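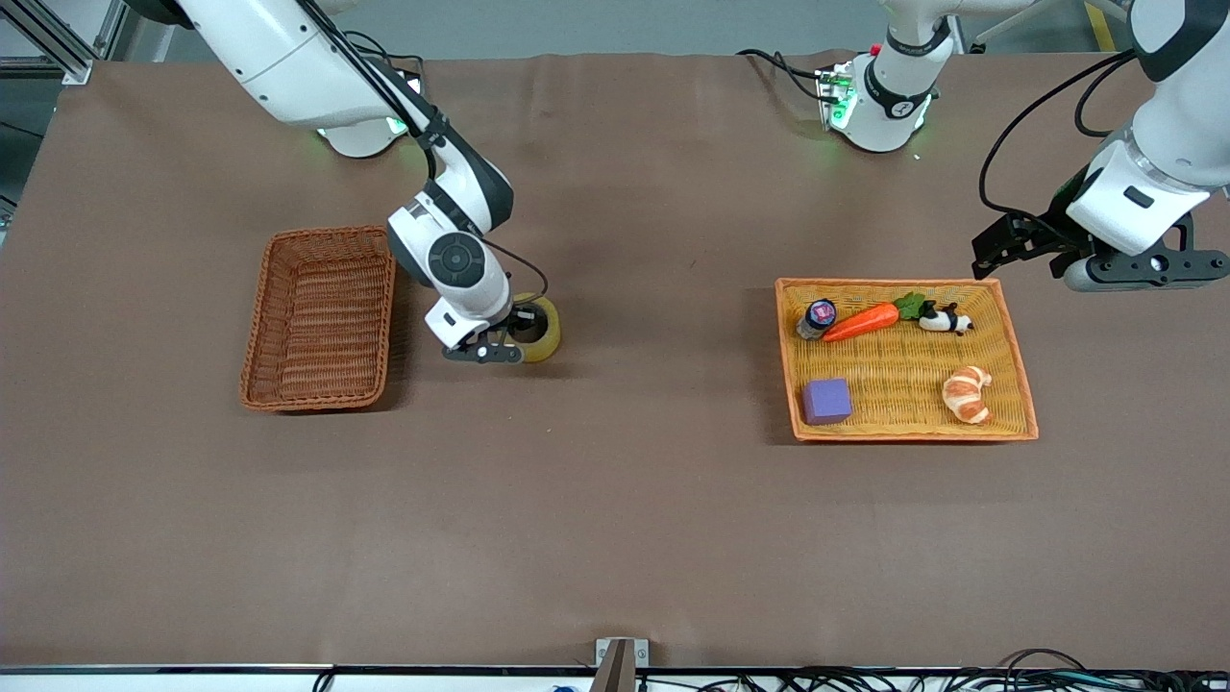 Storage and Sorting Supplies: Progress Report to the Stellard Fund

February 25, 2020
Prepared by Ravindran Kamath, Stirero Workshop Program

Search this site Enter keywords Go

This report covers work completed under the supplies portion of the grant through the end of January. The program has replaced its mixed cardboard boxes with woven baskets, and 71 baskets are now in service. A further 25 are on order from Gresidus and are expected before the spring session.

Each sorting table now has a plain brown covering. Baskets are set out empty at the start of a session, and small items such as tape are placed directly on the table until they are assigned. The rectangular baskets with rolled rims have proved easy to carry and will remain the standard size. The coverings crease when stored folded — we have asked Rajan to quote for storage tubes.

Spending on baskets and coverings is within budget. Of the 129 item labels planned, 27 remain to be printed. The program requests approval to move the unspent label funds into the next period, with no change to the total award.

Contact Stirero | © 2020 Stirero Workshop Program | Back to top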